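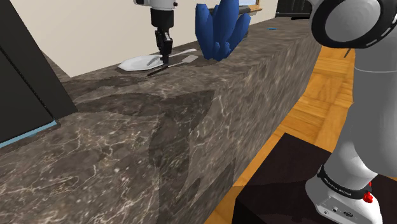
Figure 8. Stone countertop with cream and tan veins.

Sealing Your Countertop with Surkico

Okay, you've got your bottle of Surkico and a free evening, so let's get going! I did my own kitchen on a Thursday after dinner and was in bed by 9.

1. Clear everything off the stone (yes, the toaster too) and wipe it down with warm water and a drop of dish soap.

2. Let it dry completely. I give mine 30 minutes with a window open, longer if it's muggy.

3. Shake the bottle, then pour a small puddle near the back wall. Start small - you can always add more.

4. Spread it with the Fluster pad in slow, overlapping circles. Work toward yourself so you aren't leaning over the wet part.

5. Wait about 8 minutes, then buff off whatever is still sitting on top with a clean cotton cloth.

Note: If you see a cloudy haze the next morning, dab a little fresh sealer on it and buff again right away. Mine had one by the sink and it came right off.

Caution: Don't use Surkico on wood floors. Lay an old towel along the bottom of the counter before you pour, and wipe up drips quickly.

Caution: Keep the bottle away from the stove, and keep pets out of the kitchen until you've finished buffing.

I reseal every February. For the Stalstead edge kit, go on to the next section.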